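### 3.2 Sorting at home

I came to household sorting by way of my own kitchen, I'll admit. Tayla Bright and I sent diaries to 980 homes in Temba and asked people how they decide where a thing lives — by size, by use or by habit.

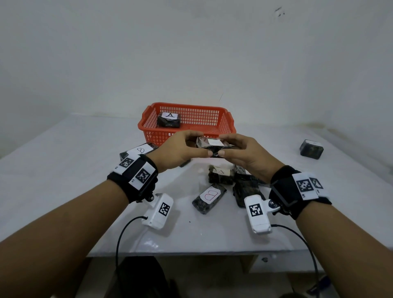

Habit won by a long way. Most diarists kept to the spot they had first picked, even when it annoyed them. Labels helped a bit, mostly where they went on top, like the black "A" on the package in the orange-red basket (Figure 4). Side labels got far fewer mentions, and I'd love to know why.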